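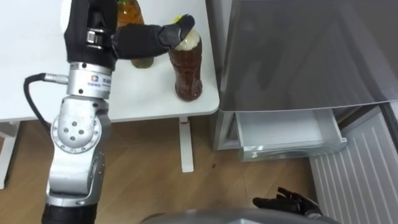 Can a Two-Armed Robot Put the Drinks Away? Project Report

Course: Household Automation, Drenbridge Technical College
Submitted: 2025-10-04

1. The question

Our group wanted to know how far a general-purpose robot is from doing small kitchen jobs. We left out vacuuming and mowing, which cheap machines already do, and picked a chore that takes a person a few seconds: moving drinks from a table to a refrigerator drawer. It involves a bottle, a reach downward, a space with walls, and a drawer that has to be closed at the end.

2. Setup

The robot has two arms and black hands with fingers. In the work area there is a white table next to a refrigerator with a pull-out drawer low down. We used soft drinks in plastic bottles, which are slippery and narrow at the waist. The hand can take a bottle from the top, with the fingertips on the cap, or from the side.

We planned 30 runs in July and completed 22. The other eight were lost to a wrist cable fault and to one afternoon when the lab was needed for another class. A run counted as a success if the item ended up inside the drawer and nothing was dropped. Closing the drawer was scored separately.

3. Results

Of the 22 completed runs, 14 were successes. The drawer was closed fully in 6 of those.

Picking up was more reliable than we expected. A bottle near the table edge gave the arm room to work. When two bottles stood close together, the hand sometimes touched the second one on the way in, and we had to start the run again.

Most failures came at the low end of the job. The drawer walls leave little space for the knuckles, and the hand itself hides the item from the head camera. The operator then has to guess where the fingers are. Several times the item was let go too early and rolled.

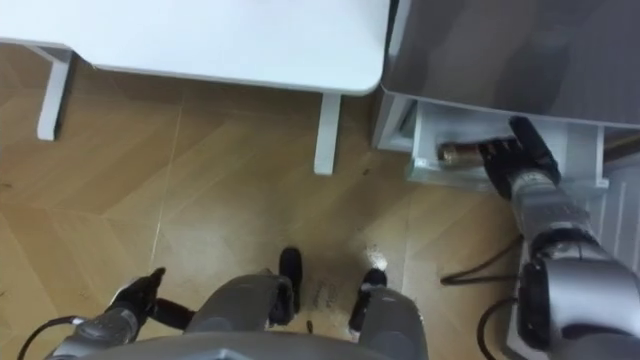
Figure 2. The right hand inside the open compartment, next to a small coppery cylinder.

Small items lying on their side were harder than upright bottles. The hand could push them along easily enough, but a firm hold took more tries.

Time was the other problem. The median run took nearly 6 minutes. We did the same job by hand and stopped bothering with the stopwatch.

4. Comparison with a shop task

The Loltwood group stocked low shelves in a mock store with a single arm on a rail. Their arm was faster, but every item had a marked spot and the shelf never moved. We think a fixed layout explains much of the difference. A home kitchen does not stay arranged for the machine.

5. Limits of this work

All runs were done in one room with one refrigerator. The same two students operated the robot, so some of the improvement in later runs is probably practice. We did not test glass, wet bottles, or a full drawer.

6. Conclusion

The robot can do the chore with a person watching and ready to step in. We would not leave it alone with it. The next group should try a camera at the wrist and begin with the drawer-closing step, where we lost the most points.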